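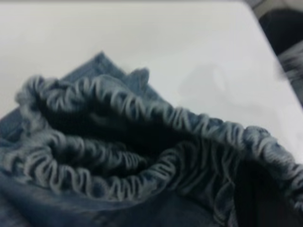

Can a robot fold a pair of kids' jeans? Sometimes it can, slowly, if the jeans start out near the middle of the table and the people running it have put in a lot of hours first.

I went to see it on 20/03/2021, at the open day Stonuvum held in the McIntyre building in Bruston. I had signed up weeks earlier and then forgotten until the reminder email came. Visitors went through in small groups with a time slot each, and mine was right before lunch. You waited in the hallway until the group ahead came out, then you got half an hour in the room.

I've been to a couple of robot shows before, the kind with a stage and music. This had a white table, a pair of jeans and some people who had clearly been at it since early morning. I liked it a lot more.

The project is called Inik. The part they were showing that day is all clothes. They started with dish towels, moved on to T-shirts, and have been stuck on pants (their word, stuck) since the winter. Rizwan Memon ran our session. He talked while he worked and didn't seem to mind being interrupted.

The first thing he told us was that a towel is easy compared with almost anything a child wears. A towel is flat and it has four corners. Pull-on jeans have an elastic waist that bunches up by itself, and when you drop them on a table the leg openings can end up anywhere. Thick denim doesn't stay where you put it either. You fold a leg over and it springs back a little. Anyone who does laundry knows this, but I had never thought about it as a list of problems.

The goal is modest. They want a bundle that would go in a drawer. It doesn't have to be crisp and nobody is measuring the edges. If the legs are tucked in and the whole thing can be picked up without coming apart, it counts.

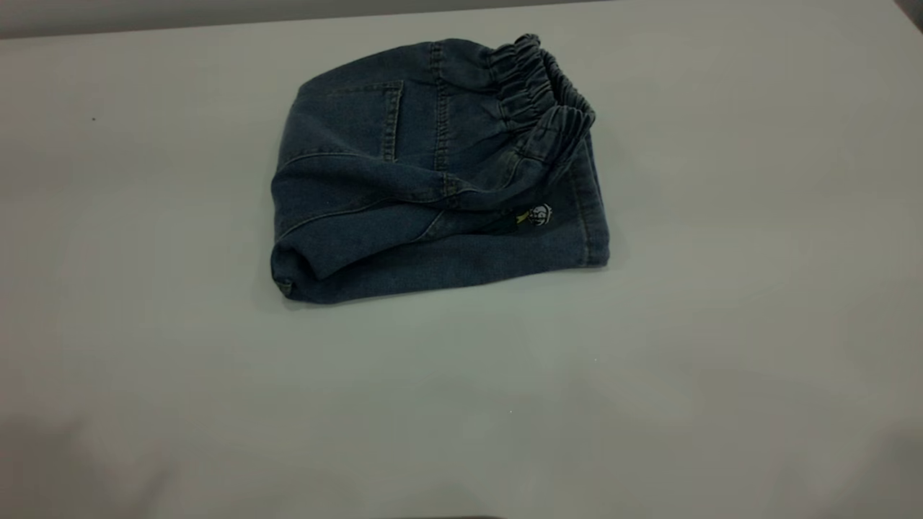 ## How they teach it

I had assumed somebody typed in a set of moves. What they do is closer to showing. A person takes hold of the arm and moves it through the job by hand, pinching here, lifting there, and the motion gets recorded along with what the cameras see. Then they mess up the jeans and do it again. After enough of those, the software tries it with no hand on the arm.

So far they have 1,358 recordings for the clothes work, and 644 of those are pants. Rizwan said the number sounds big until you look through them and find out how many start from almost the same pile. They spent most of last fall recording neat starts because neat starts are faster to do. Then the robot was no good with a real heap, and they had to go back.

These days they shake the pants out and drop them from shoulder height before every take. There's a rule that you can't fix the pile afterward, even if it lands inside out or half over the edge. The rule is taped to the wall in the hallway, in capital letters.

The waistband is the hard part. If the gripper takes hold of one layer of it, the front comes up and the back stays down, and everything after that is wrong. If it takes too much, the gathered part slides out when the arm lifts. Rizwan showed us with his own fingers on a spare pair and he dropped it the first time too, which got a laugh.

I asked why they don't press harder. He said they tried, and then the arm just shoves the pants across the table.

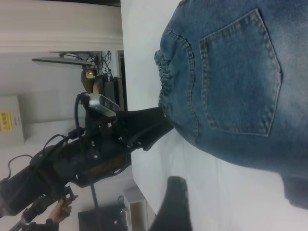
Zubaida Mohmand thought the waistband was getting too much of the blame. In her opinion the bigger trouble is knowing when to let go. The arm will have a good grip, bring the fold down to the right place, and then open a moment early, before the cloth is resting on anything. She has been going back over old recordings to see whether the people doing the guiding let go early as well, and she suspects they do. The two of them went back and forth on this for a few minutes and I don't think it got settled.

After that we got to try guiding the arm ourselves. I went third. It's heavier to steer than I expected, though nothing you'd get tired of in a few minutes. The odd part is that you have to think about your wrist the whole time. When I fold pants at home I turn my hand over without noticing. With the arm you have to swing the elbow out first to get the same turn at the end, and by then I had forgotten which leg I was going for.

My fold took a long time and one leg stuck out. They saved it anyway. Bad ones are useful if they're marked as bad, I was told, so somewhere there is a recording number 1738 with a note on it saying I let the left leg go. (The numbering doesn't match the count. They skip a block whenever they change garments.)

Then they ran it without anyone steering. Our group got nine tries. I'll just put down what I remember:

- The early ones went badly. On the first, the arm closed on air next to the waistband and carried on as if it had something.
- One went very well, start to finish, and people clapped.
- A couple ended with a bundle that I would have put in a drawer and my mother would not.
- On one, the arm stopped partway and Rizwan hit the button. He said it was a cable limit and restarted it.

The pace is slow. I fold a pair of jeans in a few seconds and could have done a whole basket during one of its better runs. They were upfront about that. Speed comes later, they said, and right now they turn it down on purpose so they can see where a fold goes wrong.

I also asked about the lining. Some children's jeans have a printed fabric inside, and when a fold opens up the cameras suddenly get a lot of color where there was plain blue before. Apparently this threw the software off badly in January. They've bought more lined pairs since then and mix them in.
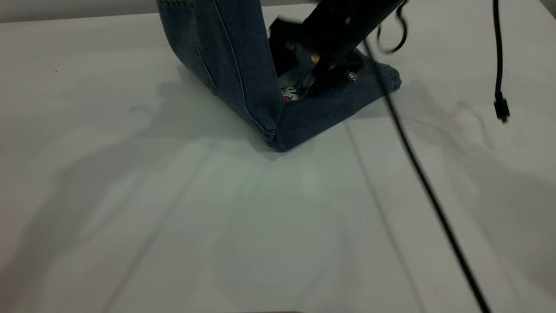
Noreen Sandhu, in my group, wanted to know what it would cost to have one at home, and said she would take it slow and clumsy if it ran while she was asleep. The answer was that they aren't building anything for homes. The money comes from a uniform rental company that wants sorting and folding done at night, which is close to what she was asking for, just in a warehouse.

On the way out Otakar Vrabec was handing out a sheet with the dates for the next sessions. They plan another open day once they have moved on to hooded sweatshirts. I put my name down. Parking behind McIntyre is free on weekends, but the sign is easy to miss, so go in by the loading dock side.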